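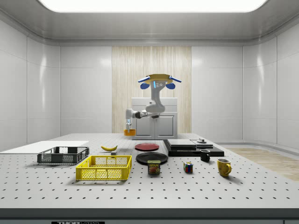
Have you ever pulled a sock out of the dryer and had it stick to your sleeve? Or touched a doorknob and gotten zapped? I used to get zapped every single Saturday at my grandma's house, because she had a fluffy green rug and I liked to slide across it in my socks. I thought the rug was mad at me! It took me years to find out what was really going on, and it's so good that I want to tell you all of it.

## Tiny bits that like to move

Everything around you is made of atoms. Your nose, your lunch, the rug, all of it. Atoms are so small that you can't see one even with a good magnifying glass. And on the outside of every atom there are even smaller bits called **electrons**.

Some electrons hold on tight. Others are easy to knock loose. When you rub two things together, like socks and a rug, electrons can get scraped off one and land on the other. Now one thing has extra electrons and the other one is missing some.

Extra electrons want to spread out (they push each other away, like cousins in the back seat). So they wait on you until they find somewhere to go. A metal doorknob is perfect. You reach out, they jump, and ZAP!

That jump can be 2000 volts or more, which sounds scary, but it's over so fast and there's so little of it that all you feel is a pinch. 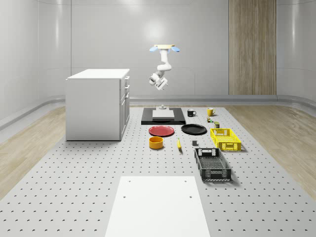
*Kitchen things, all lined up on a table with holes in it.*

## Try it with a balloon

You need a balloon, a wool sweater and some paper.

1. Tear the paper into little pieces, smaller than your pinky nail.
2. Blow up the balloon and tie it.
3. Rub it on the sweater 30 times, fast.
4. Hold it just over the paper.

The pieces hop up and stick! My record is almost 50 on one balloon. If you hold the balloon near your hair, your hair will stand up too, and then you should find a mirror.

It works best in winter. Damp air helps the electrons sneak away, so in a sticky summer month you might rub and rub and get nothing. 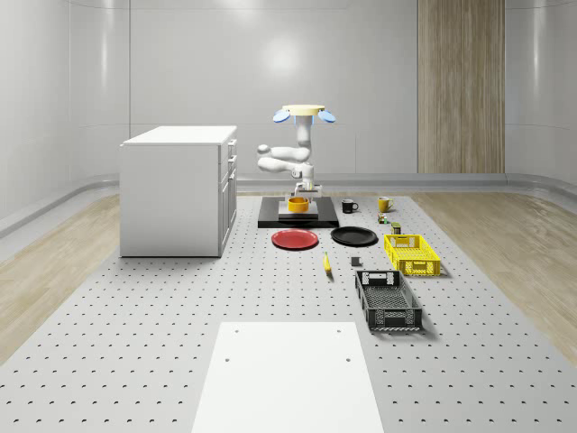 Sofia Cunha wrote to me that she tried the balloon near a thin stream of water from the faucet, and the water bent toward it. She wants to know if milk would do it too. I haven't tried milk yet, Sofia! I think it should, because milk is mostly water, but ask a grown-up before you pour any down the sink.

## What about lightning?

Lightning is the same kind of zap, only gigantic. Inside a storm cloud, bits of ice bump into each other over and over, and electrons get moved around, just like with the socks. When enough of them pile up, they jump to another part of the cloud, or to the ground. So if you hear thunder, go indoors and stay there until 30 minutes after the last rumble.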